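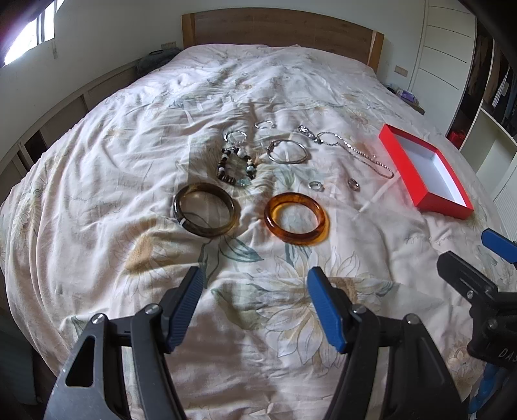
Tidying jewelry with the Tuvlow two-hand kit

January 23, 2024

I've had the Tuvlow kit out on loan for a while now and I keep finding excuses to pick it up again. It comes as a pair of hand-held grippers, each with its own camera, plus a recording app called Irix that runs on a laptop or a phone. You squeeze, the jaws close, you do your chore, and the recording goes off to teach a robot arm how to do the same chore. This page is a small gallery from the jewelry task, with my notes on how the kit handles, how long things take and what I'd change.

The task

Everything goes from the bed into the open red box. There are chunky bangles, thin bangles, a bead bracelet, a silver chain and a couple of finger rings. It's my favorite of the 13 tasks in the Irix starter list, and the one I'd hand to anyone who wants to know whether the kit is any good, because a bangle and a ring ask for completely different things from the same two fingers.

The duvet makes it harder, and I love it for that. On a table the jaws can come down flat and stop. On a bed the surface sinks when you press, and then the thing you were after slides off into a crease. You learn to come in low and slightly sideways, and to pinch a little cloth first and let it slip out again. I have no idea yet whether a robot arm will copy that last habit well, but it sure feels right in the hand!

Feel of the jaws

The ribbed blue pads are the part I'd praise first. They grip a smooth bangle without needing a hard squeeze, and they don't leave marks (I checked with a cheap plastic one before I let them near anything nice). The two arms open wide enough that I never had to think about whether a bangle would fit. Closing is smooth, with a light spring pushing back, and my hand got used to it in the first few minutes.

Small rings are another story. You can pick one up by the band if it's tilted, but if it's lying flat you more or less have to nudge it against a fold until it tips. My best trick is to use the second gripper as a wall and push the ring against it. That's a two-hand move I never would have come up with on my own — the kit sort of talks you into it.

Chains

Chains are where I got the most takes I had to throw out. If you grab the middle, both ends drag and catch on whatever is nearby. Grab the heavy end and lift straight up and the rest follows nicely, and then you can lower it into the box and let it pile up. The Irix notes for this task suggest leaving the chain for last. I tried it both ways and liked it better that way too.

What the camera gets

Each camera rides on the gripper and sees very wide, so you get the jaws, the bed and a good chunk of the bedroom in one view. That helped me more than I expected when I played the takes back. I could tell at once whether I'd been reaching from the wrong side. It also means your room is in the recording, wardrobe and all, so have a look around before you press start.

Light matters. A window behind the bed gives you bright highlights on silver and long shadows from your own arm, and the app will warn you if a view is too bright to use. It only warned me a few times. I left the curtains open anyway, since real bedrooms have windows and I'd like the robot to cope with them.

Beads and amber in the box, silver on the duvet:

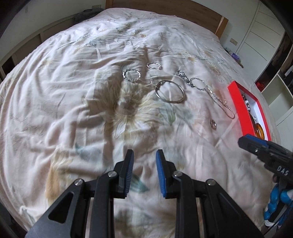
The recording side is nearly as good as the hardware. You press one button on the app, both grippers start together, and each take is saved with the task name already filled in. I made 74 takes of the jewelry task over several evenings and lost none of them. If you fumble, you can mark the moment and keep going. Irix saves the fumble as its own little clip, and those clips are said to be handy for teaching recovery, so I stopped swearing and just carried on.

Uploading goes through a service called Prosel, which trims the dead time off both ends of every take and cuts the rest into short pieces. My whole loan, across all the tasks I tried, came out at 1,169 pieces. You can browse them in a grid and delete any you don't like, which I did with a bunch where I'd bumped the box. The grid is slow to load on my old laptop, but it's clearly laid out and the search works.

Battery and charging

Ding is the name of the charging stand, and yes, it does make the noise. Both grippers sit on it side by side and the ring of a full charge carries through to the kitchen. I got about 2 hours of steady use before either one asked to go back, and my wrists were ready for a break well before that. The weight is fine for short takes. For long sessions I ended up resting my elbows on the edge of the mattress, and my takes got steadier too.

Things I'd change

The trigger could use a smaller size. I have medium hands and my finger was stretched at the widest opening, so someone with small hands will feel it sooner.

I'd like a thinner set of fingertips in the box, just for rings and earring hoops. The pads that come with it are great for anything with some body to it and a bit chunky for the tiny stuff.

The printed guide covers the first setup and then stops. Everything about working with two grippers at once is in the app, two menus down, under a heading that says Extras. Go there early! There's a short practice drill where you pass an object from one gripper to the other, and it fixed my timing in one sitting.

Care

Wipe the pads with a damp cloth after a session on bedding, as they pick up lint and the ribs hold on to it. An old soft toothbrush gets the rest. Keep the lenses clean as well, with a dry cloth only.

I asked to keep the kit for another round. Next up on my list are folding socks and loading a cutlery tray, and I'll add a gallery for each when the takes are in.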